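CHAPTER 6
Bags, Closures and Everyday Carry

In this chapter you will learn to
name the main parts of a soft bag
explain how quilting changes the way a fabric behaves
compare zippers, flaps and drawcords as closures
plan the contents of a bag by weight and by how often each item is used

Key terms: carry handle, chevron, gusset, main compartment, seam allowance, zipper pull, zipper track

6.1 Why bags are worth studying

A bag is one of the first textile products most students own and one of the hardest worked. It is lifted by one seam, dropped on floors, overfilled and left in the car. In the Wamthorpe wear survey, 1059 school and day bags were brought in for inspection at the end of March. Zippers were the most common point of failure, followed by strap ends. Fabric panels came a distant third.

The colour and shape of a bag get most of the attention in a shop. Its working life depends more on the parts listed in the key terms, and those are the parts you will draw and label in Activity 6A.

6.2 Quilted panels

Quilting holds layers together with lines of stitching. The padding between the lines stands up in rows, and the stitched lines act as shallow hinges where the panel bends most easily. Straight channels are the simplest to sew. Chevron channels meet at an angle and must be matched at the centre, so mark the centre line before you cut. Allow 10 mm of seam allowance on every edge of a quilted piece.

6.3 Zippers and pockets

A day backpack usually has a main compartment and a smaller front pocket, each with its own zipper. Metal pulls are easy to grip and easy to find by feel. Keys and a glass bottle of perfume should not share a pocket.
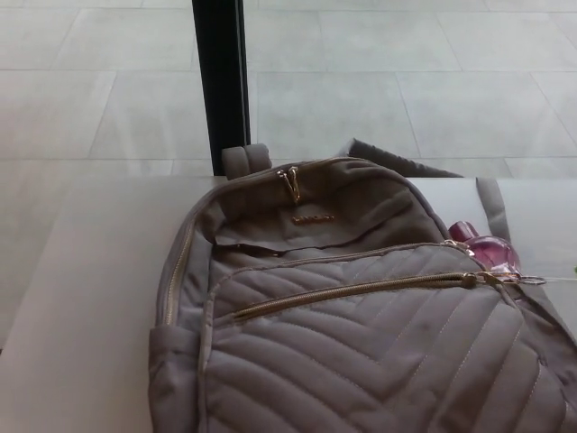 Students at Zetside pointed out that a front pocket is the easiest one for a stranger to open on a crowded bus, and asked whether wallets should go in the main compartment. They should. Keep the front pocket for things you reach for often and could afford to replace.

Before going on to 6.4, empty your own bag and sort the contents into 5 groups by how often you use them. Record the groups in your workbook.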